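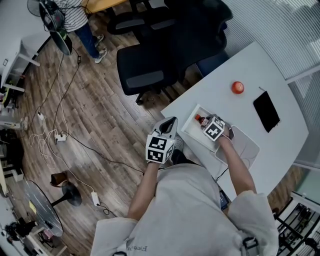

The Whitlock Gripper Comparison is a long-running set of trials, begun in the town of Fameck, in which different hand-held grippers are put through the same everyday tasks so that people who build and use them can see how they stack up. It was started by Karlijn Van Dijk, who had grown tired of reading gripper reviews that each used a different object, a different table and a different idea of what counted as a good grasp. Her answer was a plain desk, a short list of ordinary things to pick up, and a great deal of patience. Most trials are done with two grippers at once, one to each hand, and each carries a white cube printed with black marker patterns so that its position can be followed while the operator works. Small bottles, such as the one with the orange cap gripped inside a shallow white tray, are used for the grasping rounds, and operators tend to have strong feelings about them.

Background

The first trials compared only 2 designs, known to everyone involved as the Funwood and the Ternurstead. The Funwood has a light trigger and long, springy fingers, and newcomers usually take to it right away. The Ternurstead is stiffer and a bit tiring over a long afternoon, but it holds its line nicely when the object is heavy at one end. Aleksandra Duda joined in May and rewrote the scoring sheet, which until then had run to four pages and was (by her own cheerful account) hardly ever filled in to the bottom.

Method

Each operator makes 170 grasps with each design, taking breaks whenever they like. A grasp is scored as clean, corrected or dropped. A corrected grasp is one in which the object shifts in the fingers and has to be squeezed again - the most argued-over category by far. Lost tracking is noted separately, as it says more about the marker cube and the lighting than about the fingers themselves.

Results

The table of results published on 11 Dec 2021 covered 1,434 grasps, of which 299 were marked as corrected. The Funwood did better with soft and rounded objects, while the Ternurstead came out ahead on bottles, particularly when they had to be set down upright again. Van Dijk has always been careful to say that the gap between the two is smaller than the gap between a rested operator and a tired one. Later rounds added a padded version of the Ternurstead fingers, which Duda favors for glass.

See also: marker tracking; parallel-jaw gripper; two-handed manipulation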